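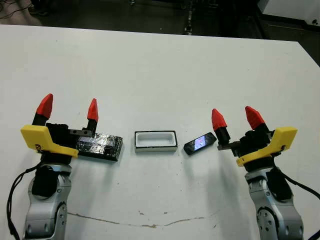 Red fingertips and a yellow bracket at the white table.

Ploda gloves join the Fardale winter rally

02/12/2022

Well, it has been a long time coming, and those of you who stopped by our tent last season and asked (there were a lot of you!) can finally have your answer. Ploda is the official glove of the Fardale Winter Rally, starting with this month's event and running for the next four years. We signed the papers just before the holiday weekend and have been grinning about it ever since.

If you are new to the newsletter, the Fardale is the one with the quarry stage and the covered bridge, and the long run home after dark with the fog sitting down in the valley. It covers 285 miles over two days, mostly on county roads and gravel, and it is open to older cars of every kind, from the carefully restored to the ones held together with good intentions. We have been going as spectators for as long as we have been making gloves, usually with a thermos and always with the wrong boots, so to have our name on the start banner this time means a great deal to all of us in the shop.

Now, the gloves. We have made a special pair for the rally, simply called the Fardale, and we are very happy with how they came out. The palm is goatskin, the same soft hide we use in our regular road glove, but we have cut the back a little longer so it tucks under a jacket cuff and keeps the draft off your wrist. There's a thin wool lining too. We went back and forth on that lining for most of the summer, because a lining that is too thick takes away the feel of the wheel, and anyone who drives an old car with a skinny wooden rim will tell you that the feel is half the pleasure. In the end we used a lighter knit on the palm side and kept the warmer one for the back of the hand.

We also moved the thumb seam. Several of you wrote to us about it after the spring tour, some of you more than once, and you were right. It now runs along the outside, well away from where the thumb hooks over the spoke, and I don't think I will ever go back to the old way on my own pair.

The color is a deep brown with cream stitching, taken from the rally's very first program, which the organizers kindly let us borrow for a week. It has since gone home safely in its folder, with no coffee on it.

We are making 1,000 pairs and each one has its number stamped inside the cuff. The first 30 are going to the crews of the Abdelaziz team, who have entered more cars this year than we knew they owned, and who have been wearing our test pairs since the fall. They gave us very frank notes on the early ones. The snap at the wrist was too stiff to undo with one hand, so that has been changed, and the fingertips were a touch long in the smaller sizes, so those have been changed as well. We are grateful, even if the first letter stung a bit!

The rest go on sale through the shop and the website next Monday at nine in the morning. Subscribers to this newsletter can order over the weekend by calling the shop and mentioning the rally. Please have your hand measurement ready, taken around the knuckles without the thumb, and if you fall between two sizes, choose the smaller. The goatskin gives quite a lot in the first few weeks.

For those coming out to watch, our tent will be beside the Umix radio trailer at the start, next to the scoring board. We'll have every size there to try on, along with our hats and a basket of leather offcuts for anybody who likes to make things. There will be soup on the first day. If you have an old pair of ours with a popped stitch, bring it along and we will mend it while you wait, free of charge, whatever year it was made.

Dress warmly, park on the uphill side of the field, and come say hello.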